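4. Working rules for the hand-held gripper sessions

Our first draft of the rules came from the general robot safety notes given out at the start of the course. Most of those notes deal with powered arms behind a fence, and they say little about people carrying grippers by hand in a shared room. We kept the parts on cables, walkways and stopping work, and wrote the rest ourselves over two weeks in April.

The draft had 14 rules. After the trial at Borkstead we cut it to nine. The ones that changed most are these:

Rule 2. Before recording, each operator checks that the marker on the gripper is flat, clean and fully stuck down. A lifted corner means the marker is replaced.

Rule 3. Fingers stay behind the end of the jaw while a recording is running.

Rule 5. Cables are kept off the floor between tables. If a cable has to cross a walkway it is taped along its full length.

Rule 6. Anyone wearing a head-mounted device stops before walking to another table – the device may be taken off or kept on, but the grippers go down first.

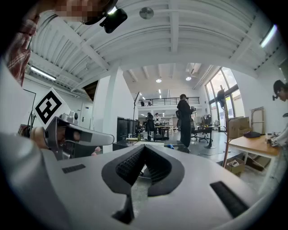 Elsie Paewai wrote in her review of the draft that Rule 6 was the only one she would keep exactly as it stood, and that Rule 3 would be broken every day unless there was a line on the jaw to show where the fingers should stop. She also asked who had the authority to stop a session. The draft did not say. We added that anyone in the room can call a stop and does not have to give a reason at the time.

We then went through the session logs to see how often the rules were followed. The Tolen set has 2,959 recordings. Checking all of them was too much work for our group, so we took a sample of 600 and marked each one against Rules 2 and 3. A problem was found in 108 of them, mostly under Rule 3. Rules 5 and 6 could not be checked from the logs, which only cover what happens during a recording.

The finger line has been drawn on the Harawira grippers but not yet on the older Tritard pair, where the paint did not hold. Tape is being tried next. The second sample will use the same check sheet, with one column added for stops called and the time of each.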